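Stumo's parallel gripper came to the Fuludstead bench with flat black fingers and a published opening time that Soudabeh Zamani wanted to check against the older Lundamar unit. Both were run on the same arm, with the same controller and the same wrist camera.

The Stumo opened fully in 131 ms, the Lundamar in 164. Over 1,145 cycles neither lost its zero position. Grip force was held at 35 newtons throughout – enough for a thin plastic rim, in Zamani's view, and low enough not to bend it.

The camera gave more trouble. Glossy trays throw glare into the lens, and edge detection has to cope with it before any finger closes.

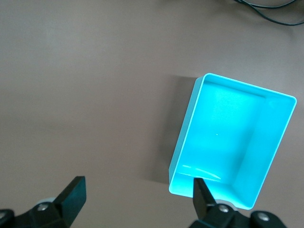
*Wrist-camera view of the blue tray, gripper fingers apart.*

Zamani plans to repeat the run in December with Krajewska's matte trays and a shorter exposure.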